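Remote Work Tools, Handout 4: Keeping files in step between two computers
Lecturer: Hermine Eberhard
Notes prepared by Itsuki Shibata

Last time we spoke about passwords. Today we look at file synchronization, and we use the program Rokus for all exercises.

Synchronization is different from backup. When you delete a file on your laptop, the program deletes it also on the office computer. A backup keeps the old copy. Many students mix these two words in the exam, so please read the definition again at home.

A conflict happens when the same file is changed in two places while one computer is offline. Rokus then keeps both versions and adds the computer name to the second one. You must open both and decide yourself — the program does not compare the contents.

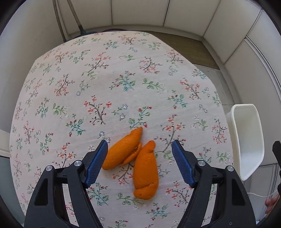
Orange peel on a flowered tablecloth.

Settings for the exercise:
Sync folder: Uvthorpe
Check interval: 900 seconds
Keep deleted files: 31 days

Work in pairs. The first student disconnects from the network and edits the text file in the folder. The second student edits the same line and saves. Then connect again, wait for the next check, and write down the names of all files you find.

If the folder stays empty, look first at the account name. In the older version it is case sensitive, and the error message does not mention this.

Homework for March: read the chapter by Perrine Brunet on version history and answer the questions at the end of it. Send your answers to Fabian Gruber — not to me, please.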